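Plimano in the Off Season: Notes for Members Renting This Winter

Several members have asked whether Plimano is worth the trip once the summer ferries stop. The short answer is yes, provided you know which parts of town close and which stay open. Adalberto Portela spent most of January there and sent us the notes below, which we have shortened a little.

The town has 3,000 year-round residents, and most of them live uphill, away from the harbor. That is where you want to be in winter. The bakery, the pharmacy and the larger of the two grocery stores are all on the upper square and keep normal hours. Down by the water, the restaurants are mostly shuttered until spring. Two stay open for lunch, and one of those will do dinner if you call before noon.

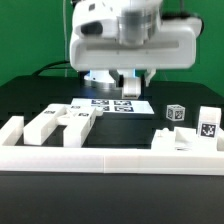 Houses on the harbor side are cheaper at this time of year, but check the heating before you book. Many of them were built for summer use and have a single electric heater in the living room. Ask the owner directly whether the bedrooms are heated and whether electricity is included in the price. Adalberto paid extra for his and was surprised by the final bill. Houses around the upper square tend to have radiators throughout, and several have a working fireplace. Firewood is sold by the bag at the gas station on the road to Prado.

Getting there takes more planning than in July. The direct bus from the airport does not run in winter, so you will need to change at Prado. The connection is tight - if your flight lands after 4 p.m., plan on spending the night in Prado or renting a car. The drive from Prado to Plimano is 30 minutes on a good road, with one steep section near the end that can be foggy in the morning.

The walk most visitors come for is the ridge path to the old chapel. It starts behind the school and climbs steadily to 653 meters. In dry weather it is an easy half day with regular shoes. After rain, the lower part turns to mud and you will want boots. There is no water along the way and no café at the top, so carry what you need.

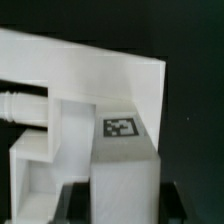 On the way down, take the left fork at the stone trough. It adds a little distance but brings you back through the olive groves and out by the cemetery, where the path is paved again. The right fork is shorter on the map, but it ends at a locked gate and you have to walk back up.

The covered market is open mornings only and is at its best before 10 a.m. Look for citrus, winter greens and the hard sheep's cheese from the farms inland. Fish depends on the weather. Most stalls take cash only, and the bank machine on the upper square was out of order for part of Adalberto's stay, so bring some with you.

Mirela Lins at our Hirnent office is handling winter bookings for Plimano and has a current list of heated houses. Stays of two weeks or more are eligible for the long-stay rate. The ferries start again in April, and summer prices apply from the same week.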